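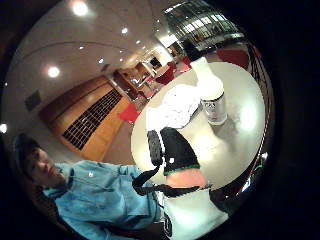
카페에서 네 시간째, 저는 민폐일까요?

작성자: 눈치백단지망생

동네 카페에서 자격증 공부를 합니다. 아메리카노 한 잔 시키고 보통 네 시간쯤 앉아 있어요. 콘센트는 안 쓰고 화장실은 두 번 갑니다. 사장님이 뭐라고 하신 적은 없는데, 어제는 제 옆자리만 세 번 닦으시더라고요. 원래 깨끗한 걸 좋아하시는 분인지, 저한테 보내는 신호인지 모르겠습니다. 집에서는 침대가 너무 가까워서 공부가 안 되고, 도서관은 19분을 걸어가야 합니다. 한 잔에 몇 시간까지가 양심적인가요? 시험은 11월이라 갈 길이 멉니다.

Thư Đào
작은 카페에서 3년 일했습니다. 시간보다 자리랑 시간대가 문제예요. 평일 오후 세 시에 구석 자리면 네 시간 있어도 아무 생각 없습니다. 오히려 손님이 한 명도 없으면 지나가던 사람이 안 들어와서, 앉아 계시는 게 고마울 때도 있어요. 반대로 토요일 점심때 4인석에 혼자 책 펴 놓으시면 한 시간도 깁니다.
저희는 두 시간 넘어가면 한 잔 더 시켜 주시는 분을 단골로 쳤습니다. 비싼 거 안 시키셔도 되고 쿠키 하나면 충분해요. 옆자리 세 번 닦은 건 저도 해 봤는데, 그냥 심심해서였습니다. 정 불안하면 계산할 때 "오래 있어도 괜찮아요?" 하고 한번 물어보세요. 대답이 나오기까지 걸리는 시간이 진짜 대답입니다.

지나가던 회계
네 시간이면 커피값을 넷으로 나눠 보세요. 그 돈에 냉방, 음악, 와이파이까지 되는 방을 빌리는 겁니다. 저라면 미안해서라도 합격하겠네요.

수다쟁이18
저는 그래서 Grarnidia 스터디카페 끊었습니다. 너무 조용해서 침 삼키는 소리까지 들려요. 결국 이틀 가고 카페로 돌아왔고, 남은 이용권은 776시간입니다. 왜 그렇게 많이 끊었는지는 묻지 말아 주세요. 양도 가능한지 아시는 분?

눈치백단지망생
답변 감사합니다. 오늘은 두 시간 지나서 스콘을 시켰더니 사장님이 잼을 두 개 주셨어요. 근데 오늘도 옆자리는 닦으셨습니다.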